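Rallthorpe clothes swap moves to doorsteps

By Tatiana Doležal
June 2020

Knitwear is the most wanted item in this year's Rallthorpe clothes swap, which is being run from front porches.

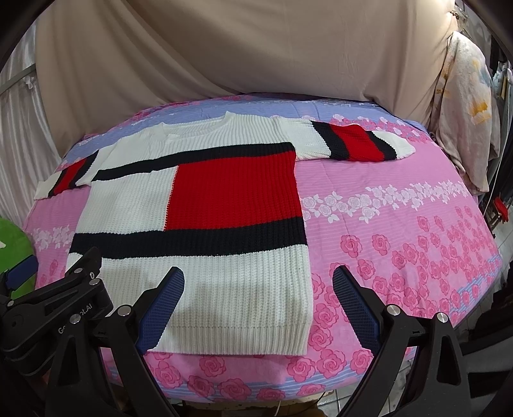 Sweaters should be clean and folded in a paper bag, organizer Radek Hrnčiar said. Each household may leave up to five pieces. Pickup ends at 4 p.m.

Comments

Bohumila Baláž: Are kids' sizes ok?

Oldřich Malý: Yes, we got two last week.

Recent
Library returns bin reopens
Mondal Street paving delayed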